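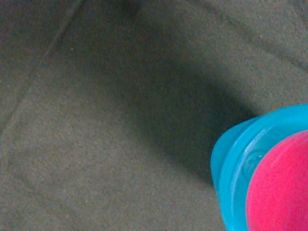
The group at Brarik wrote back that the gripper closes well enough for them, and that what they lose is time on the way down, when the arm waits above the mat for the depth value to settle. They asked if our club sees the same with the new wrist camera, and which mat we use.

I answer to the whole list, as two other schools asked me similar things.

Yes, we see the same. Our club works on the pick and place task for the January meeting, and we have had the camera on the wrist for the whole summer term. The students made 100 runs with the old program and 100 with the new one. In the first group the arm failed to release the part correctly 22 times. In the second group it was four times. The change was small: we stop using the shadow as an edge. The old program took every dark border as the border of the part, so with the lamp on one side it aimed too far to that side.

On 21 Aug 2018 the Brarik group wrote:

> Dear all,
> we have a question about the wrist camera kit from Movia.
> When the arm is holding a part, the part fills one corner
> of the view and the rest is only mat. Do you mask this
> corner, or do you let the program learn it? Our students
> tried both and they do not agree with each other.
> Also, is a gray mat allowed by the rules, or must it be
> white? We read the rules twice and could not find it.

About the mask: we do not use it. We tried a fixed mask for four weeks, and it worked until the students changed to larger parts, and then the mask was too small. Now the program compares the view before closing and after closing. It is slower, but the students understand it and can explain it to the judges, which gives points.

About the mat: gray is allowed. I asked the organizers at Rätsep and they answered that any single color is accepted if it does not shine. Please ask them also yourself, because I have it only in a short e-mail.

I would like to collect the recordings of all clubs in one place before January. If every club sends 200 pictures, the students can test on mats and lamps they did not see before. Please write to me off the list if you want to take part.

With best regards,
the robotics club at Karwood

12 shares | 3 comments

Comments

matlab_refugee
We have the same problem with the lamp. We put a second lamp on the other side and the problem became smaller, but then the pink parts looked almost white to the camera.

Brarik group
Thank you, very clear. Our students will try the comparison and I will report. The mask team is not happy.

guest
Is the camera bracket drawing still available? The link in the older message does not open for me.

Recent messages on this list
Rules for the January meeting, second version
Cable length on the Movia kit
Re: Which lamp do you use?
Looking for a used power supply
Re: Re: Gripper pads, soft or hard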